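Jul 22, 2020 - Grallutik will mail corrected property tax bills to 562 homeowners after a late fee was charged in error, the town finance office said.

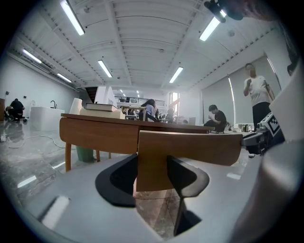

The fee was added to accounts that had been paid before the December deadline. Of those, 433 will get a credit and the rest a check. Refund forms can be signed at the front counter.

Tax collector Rhonda Beaudoin said owners do not need to call. "If your bill was wrong, you will get a letter," she said.
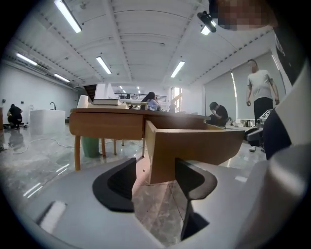 A wooden desk with its drawer open.

The largest single credit is $206 - most are far smaller.

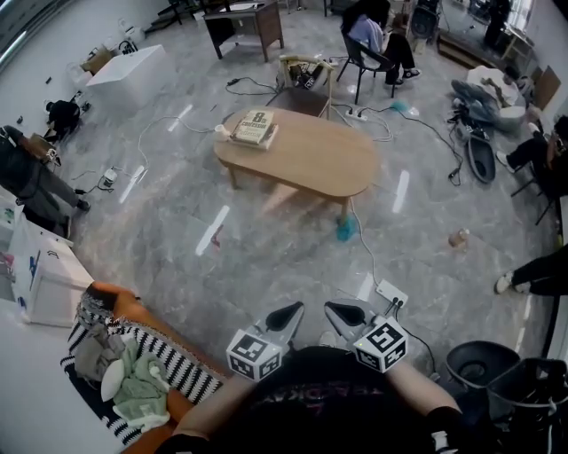
Town of Grallutik | Finance Department

Owners who sold a home this year should send a new mailing address to Bendik Eklund in the billing section.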